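# Workshop Tips: Working Beside the Bin-Picking Cell

Hetov Returns and Repair Workshop
Revised September 3, 2025

These tips are issued to all bench staff, packers and shift leads. They replace the single sheet that was posted at the tool crib. Since the picking arm took over the first sort of mixed returns, several jobs in the workshop have changed, and a number of small habits have proved useful to the people who do them. Suggestions may be given to Sreekumar Mathew, workshop manager, or left in the box by the time clock.

## What has changed at the benches

Before the cell was installed, each bench sorted its own returns by hand. Staff now receive items one at a time and spend most of the shift on inspection, cleaning and repair. The work involves less bending and more close looking. Please adjust the bench accordingly:

- Raise the stool so that the elbows rest level with the bench top.
- Place the lamp on the side opposite the writing hand.
- Look up and across the room every few minutes. Inspection is harder on the eyes than sorting was.
- Trade places with a colleague at the midmorning break. Two hours at one inspection station is the limit.

No position has been removed as a result of the change. Two former sorters, Jailson Brito and Valdir Sampaio, are now cell attendants and have completed the training for that post. Others who wish to train should put their names down before December.

## Preparing returns for the cell

1. Empty cartons onto the prep table and remove all paper, film and twist ties. Loose film is the most common cause of a missed pick.
2. Close every pouch and case. Pull drawstrings tight and tuck the ends in where possible.
3. Retract or cover all blades. An item that cannot be made safe goes in the red tray for hand sorting.
4. Wipe off oil and grease with a dry shop cloth. For sticky residue, use warm water with a little dish soap and dry the item fully.
5. Keep batches small. A batch of 11 items runs well – a heaped bin does not.
6. Mix soft and hard items. A bin filled only with cloth goods tends to settle into one tangled mass.

## Care of hoses, cables and clamps

The attendant on duty checks the following with the arm stopped and locked out. Bench staff are not to enter the marked area for this purpose.

- Hoses: wipe down with a damp cloth, then run a gloved hand along the full length to feel for cuts or flat spots.
- Cable ties: snug, with room for the bundle to flex at the wrist. Trim the tails flush so that they do not catch sleeves.
- Bar clamps: tighten by hand only. Sheet metal rims bend under too much force, and a bent rim lets the bin shift.
- Gripper fingers: clean with a plastic scraper. Steel wool leaves grit behind.

Haris Lazarević keeps the spare fittings in the second drawer of the Zovo cabinet. Sign for anything taken, including single hose clips.

## While the arm is picking

Attendants watch the first few picks of each batch from the stand and then return to the log. It is not necessary to watch every pick. The following points have reduced stoppages:

- Note the item that gave trouble, in plain words. "Tool with green handle, missed twice" is more useful than a code.
- Leave long, flat items where they lie. They often become easier to grip once their neighbors have been lifted out.
- Never reach in to turn an item over, even when the arm appears to be at rest. Press stop, lock out, and then reach.
- Expect trouble with dark pouches against other dark items. Spread them apart during preparation.
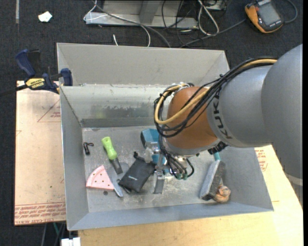
## Cleaning the bin at the end of a shift

Lock out the arm before cleaning. Sweep the floor of the bin toward one corner with a hand brush and lift the debris out with a dustpan. Do not use compressed air, which drives grit into the gripper. Whitish marks on bare metal often come away with equal parts white vinegar and water, followed by a clean damp cloth and thorough drying. Scratches may be left alone unless they have raised an edge that could snag fabric.

## Reporting and rest

Any stoppage longer than two minutes is reported to the shift lead, Ronaldo Tavares, and entered in the log. Staff are not held to the speed of the arm. If finished items build up at a bench, ask the attendant to pause the cell – the request needs no explanation and will not be recorded against anyone.

Gloves, shop cloths and scrapers are restocked on Wednesdays.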